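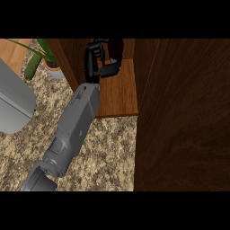

Teppichboden in der Mietwohnung, rausreißen oder drinlassen? Ziehe im August von Tonow nach Lokau, Altbau, zweiter Stock, und in drei Zimmern liegt Auslegware vom Vormieter. Verklebt, soweit ich das an der Türschwelle fühlen konnte. Vermieter sagt "machen Sie was Sie wollen, aber auf eigene Kosten". Darunter angeblich Dielen, gesehen hat die keiner. Farbe ist mir egal, gegen gesprenkelt wie auf dem Bild hab ich gar nix, im Gegenteil, da sieht man nicht jeden Krümel, und zu einem Holzschrank passt das auch. Mir gehts um den Geruch und den Staub. Hab bei Rizzi angefragt (der Bodenleger in Lokau, kennt den wer?), Kostenvoranschlag 2.576 Euro für raus, schleifen, ölen. Uff. Lohnt sich das in einer Mietwohnung oder bin ich bescheuert?

Gruß und danke schonmal, muss gleich los

*flurfunk, Themenstarter*

---

Kommt drauf an wie lange du bleibst. Unter fünf Jahren würd ich keinen Cent in fremde Böden stecken. Gründlich reinigen lassen, fertig. Sprühextraktionsgerät gibts im Baumarkt zu leihen, Möbel raus, zweimal drüber, Fenster auf, trocknen lassen. Machste am besten vor dem Einzug, hinterher kriegst du die Schränke nie wieder alle weg.

*dielenretter_ost*

---

@dielenretter_ost mit DEM Namen empfiehlst du Teppich reinigen?? ;)

Ich sag raus damit. Alter verklebter Teppich, da ist unten meist schon der Schaumrücken zerbröselt, das ist der Staub von dem er redet. Den kriegst du mit keinem Gerät der Welt raus. Wir hatten das in Tonow, nach der Reinigung hats erst recht gemüffelt, weil das Wasser in den Rücken gezogen ist. Zwei Wochen später lag das Zeug im Container.

*kante_und_kleber*

---

Zu nass gearbeitet, ganz einfach. Passiert den meisten. Absaugen, absaugen, absaugen. Und ja, der Name ist von früher, da hatte ich noch Knie.

*dielenretter_ost*

---

Mal halblang mit dem Rausreißen. Altbau + alter Kleber = ERST prüfen was das für Kleber ist. Schwarz und teerig riechend könnte PAK drin sein, und wenn unterm Teppich noch alte Kunststofffliesen liegen, kann Asbest Thema sein. Dann nichts schleifen, nichts rumkratzen, Probe ins Labor. Und zwar muss das der Vermieter wissen, am besten schriftlich. Dass er sagt "machen Sie was Sie wollen" heißt gar nix, wenn hinterher was mit der Substanz ist.

Rizzi kenn ich nicht. Steht im Angebot was zum Kleber?

*salpeter*

---

Danke euch, geht ja fix hier. Im Angebot steht "Altbelag aufnehmen und entsorgen, Kleberreste nach Aufwand". Nach Aufwand! Also kommt da noch was drauf, oder?

Bleiben will ich länger, aber wer weiß das schon. Umzug kostet auch schon genug.

*flurfunk*

---

"Nach Aufwand" würd ich so nicht unterschreiben. Lass dir einen Stundensatz und eine Obergrenze reinschreiben. Bei uns in Odau hat das Kleberabschleifen am Ende über 500 Euro extra gekostet, in einem einzigen Zimmer. Keiner hatte vorher nachgesehen. Der Mann konnte nix dafür, aber geärgert hab ich mich trotzdem.

*randleiste*

---

Dritte Möglichkeit, hat noch keiner gesagt: Ecke aufmachen. Hinter der Tür oder da wo später eh ein Schrank steht, Cuttermesser, handgroßes Stück hochklappen und gucken. Vorher Vermieter fragen. Dann weißt du ob Dielen, Estrich oder Spanplatte. Bei mir waren unter den "schönen alten Dielen" Spanplatten. Auf Spanplatte brauchst du über Ölen nicht nachdenken.

*wollmaus*

---

@wollmaus aber bitte nicht aufmachen bevor klar ist was da drunter klebt, siehe oben. Ein Stück hochklappen ist meist ok wenn man nicht dran rumschabt, aber wenn Platten zum Vorschein kommen: zu, Finger weg, Fachmann.

*salpeter*

---

Ihr macht aus jedem Teppich einen Katastrophenfall. Die Leute haben jahrzehntelang drauf gewohnt. Liegt er fest und glatt, bleibt er liegen. Trittschall ist übrigens auch so eine Sache — wer im Altbau Dielen freilegt, hat danach den Nachbarn von unten an der Tür. Frag mal drunter nach, wie hellhörig das Haus ist.

*dielenretter_ost*

---

Trittschall ist ein Punkt, geb ich zu. Dann halt Läufer drauf. Ein loser Teppich, den man auch mal ausklopfen kann, ist mir immer noch zehnmal lieber als verklebte Auslegware, in der der Hund vom Vormieter wohnt.

*kante_und_kleber*

---

Woher weißt du das mit dem Hund :D Es war eine Katze, glaub ich zumindest, im Treppenhaus hing noch ein Zettel. Könnte den Geruch erklären.

*flurfunk*

---

Katze ändert alles. Wenn da Urin drin war, ist der durch bis in den Unterboden. Dann raus, auch wenn du nur kurz bleibst, das kommt bei jeder feuchten Witterung wieder hoch. Enzymreiniger hilft bei frischen Stellen, bei alten vergiss es. UV-Lampe kaufen, abends Licht aus, durchgehen, Flecken leuchten. Und dann Fotos an den Vermieter, vielleicht zahlt er doch was dazu.

*wollmaus*

---

Ok bei Katze bin ich auch für raus. Schreibt euch das auf, so oft passiert das nicht.

*dielenretter_ost*

---

Gut, Plan bis jetzt: Lampe besorgen, Vermieter anschreiben wegen Kleber und Katze, Rizzi nach Obergrenze fragen. Zweites Angebot wär wohl auch schlau, falls jemand einen Bodenleger zwischen Lokau und Odau kennt gern per PN. Schlüssel krieg ich erst kurz vorm Umzug, das wird eng. Kann man in einem Raum mit frisch geöltem Boden eigentlich schlafen oder muss ich solange in die Küche?

*flurfunk*

---

Kommt aufs Öl an, steht auf dem Gebinde. Küche. Und die Lappen ausgebreitet draußen trocknen, nicht zusammengeknüllt in den Müll, die können sich selbst entzünden!!

*salpeter*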